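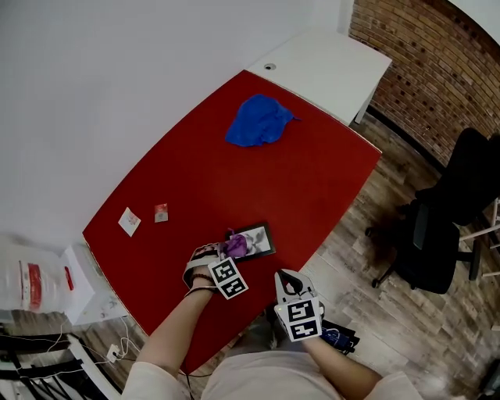

Head view from a tabletop session, both hand-held grippers in use. The marker cubes are what the tracker follows.

Prornbridge: two-handed tabletop demonstrations

Prornbridge is a set of 406 demonstrations of a person moving small household things around a table with a gripper in each hand. We recorded it to answer a narrow question: if you train a policy on what the hands did, how much does it help to also give it what the head saw? The answer is "quite a bit, until the cloth gets involved." Details below.

What's in an episode

Each episode is one folder. It holds the head video, a pose track for the left gripper, a pose track for the right gripper, jaw opening over time for both, and a text file with the instruction the operator was given. The instructions are short and sometimes bossy ("put the soft thing on the cloth"). We left them as written, typos included, because the people who will use this will also make typos.

Poses are in meters and quaternions, w first. If your results look like the grippers are trying to leave the building, check the quaternion order before you write to us.

How the tracking works

Each gripper carries a cube with square black-and-white markers on its faces. The tracker solves for the cube, then applies a fixed offset to get to the jaw tips. When a cube is hidden from the head view, we fill the gap by interpolation and set the "guess" flag on those rows. Please read the flag. An early version of our own training code did not, and learned to be very confident about things that never happened.

Long sleeves, loose cables and the operator's other hand are the usual causes of a hidden cube. We tried asking people to hold their wrists at better angles. The data got cleaner and the motions got so stiff that we threw the batch away.

Splits

200 episodes are for training the baseline. The rest are divided between extra training data and test, as listed in splits.txt. No object layout appears in both train and test. The same operator may appear in both, so don't use this set to claim anything about new people.

Baseline

Solheim is our reference policy, a small network trained by imitation. We ran it in two versions: gripper tracks only, and gripper tracks plus head video. The version with video was better at picking the right object and at deciding which hand should go first. On flat packets the two were hard to tell apart, as both mostly pushed them along the table. On cloth, the video version folded less and dithered more. We have a theory about this and no evidence for it.

Known problems

Jaw opening on the left gripper drifts over long sessions. Greltadow, the cleanup script in tools/, corrects most of it.

Two folders have video that starts late. They are listed in skip.txt. The loader skips them by default and prints a complaint.

Lighting was whatever the room had that day.

Use

Fine for research and teaching. Not fine for identifying operators. The loader needs Rornance 2 or newer; older versions will open the files and quietly swap left and right.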